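Ticket 80, picking cell, Rileddale returns floor
Opened by: Fidelina Benavides
Status: open, waiting on vendor
Last edited: 2025-03-01

## What I'm reporting

Okay, so I'm writing this one up properly, because the last time I put three words in the box Prakash sent it back with a question mark (fair enough).

The arm on the returns bench keeps stopping with "grasp not confirmed" on soft goods. Only soft goods! Boxes are fine, jars are fine, the hard plastic bath stuff is fine. Give it anything with stuffing inside and it closes its fingers, thinks about it, and then goes amber and waits for one of us to come over and press Continue. When I press Continue it usually carries on as if nothing had been wrong, and that makes me feel a bit silly walking all that way over.

It's happening enough that I've pretty much stopped working my own station in the afternoons. I'm the person who presses Continue now. I used to sort and grade returns by hand, and I was quick at it, and I'd like that to go in the ticket somewhere, so there it is.

## What I tried first

- Wiped the finger pads with the dry cloth from the Memisar kit. No change.
- Power cycled the cell (the long way, with the key). Fine for the first few items, then amber again.
- Turned the grip force up one step in the Inga panel. It stopped complaining about the soft toys but Orlando came over and said please don't, because the jars go through that same profile. Put it back.
- Moved the bench lamp, because Eusebio had a theory about glare. No change, but it's nicer on the eyes so I left it where he put it.

## Prakash's first reply, pasted in so it's all in one place

> Force profile shouldn't be needed. The confirm step compares finger gap against the item's listed width. If the item squashes, the gap comes out smaller than expected and the cell assumes it missed. Can you find out which width it's using for the plush line? Also please grab the wrist view on the next one and attach it.

So I looked up the width, and Prakash, I think you've got it. The plush line was loaded from the Flastura catalog, all 3,000 items in one go, back in July, and the widths in there are for the toy in its display carton. We get them back with no carton, nine times out of ten with no tag either. The cell is expecting something with square sides and it's getting a pillow.

I picked the ketchup bottle to check with since we have plenty of those. The listed width is the carton, no question. I put a tape across the toy and it's narrower before you even squeeze it.
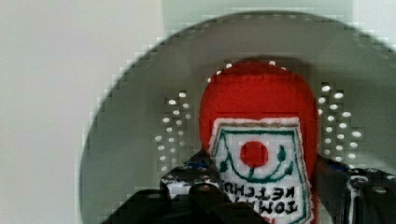 Page 3

## What the wrist view tells me (and what it doesn't)

It has a finger on each side of the bottle and the bottle is right there between them, in the pan with the holes. If you asked me whether the arm had hold of it, I'd say it's certainly touching it. The Inga panel was amber and said it wasn't confirmed. What I can't get from a still is how hard it's pressing, so if somebody needs that, it'll have to come off the log.

Also, the label is upside down from the wrist side. Eusebio wondered if that could confuse it. I asked Prakash and he said no, the confirm step doesn't read labels, it only cares about the gap. Writing that down so we don't go around on it again.

## Second round

Prakash had me change the width on that single item to the one off my tape, leave everything else alone, and run it seven times. It confirmed all seven! I may have cheered. Then I ran the plush lemon, which I hadn't edited, and it went amber on the first go, so that's a pretty good sign we're looking in the right spot.

What we still get after the width change:

1. If the toy goes in lying down, the gap is wrong again, because now the fingers are closing across a different part of it. Changing one number won't fix that.
2. The really floppy ones (the scarf-type things, the empty puppets) still stop every time. I'd take those out of the cell altogether and send them down the hand lane.

Tullio from Memisar called about number 1 and says there's a setting that lets an item have a range in place of a single width. He's going to check whether our version has it. That's the part we're waiting on.

## About the hand lane

I know this box is for faults, but Orlando said to put it here and he'd make sure it got read.

When the cell came in, the hand lane went from three of us to one, and the idea was that the other two would look after the cell and do the grading it can't do. I don't mind that as an idea. Some of it I like a lot, my wrists are better for a start, and I enjoy finding out why the thing is stuck more than I ever enjoyed lifting totes. But with the stops coming this often, neither of us gets to the grading, and the hand lane backs up, and then the person on it gets asked why they're slow. It was Eusebio last week and he wasn't slow.

So what I'd ask for, until the range setting is sorted:

- Floppy items go by hand, and a second person goes on the hand lane while they do.
- Continue presses get logged to the cell. At the moment they go against whoever is signed in, and it looks like I'm making errors.
- I get edit rights for widths. I'm the one with the tape measure, and sending every number to Prakash is using up his day as well as mine.

## Replies

**Prakash Chowdary:** Edit rights done, plush line only for now. Please keep the old value in the notes field when you change one. Continue presses: agreed, that's a reporting thing, I'll move it.

**Orlando Arboleda:** Yes to floppy items by hand. Second person starts next shift. Eusebio, sorry about last week.

**Eusebio Llanos:** Thanks. Can the lamp stay?

**Fidelina Benavides:** Lamp stays. I've done nearly all the food-shaped ones this morning, old values are in the notes. Leaving this open until Tullio gets back to us about the range.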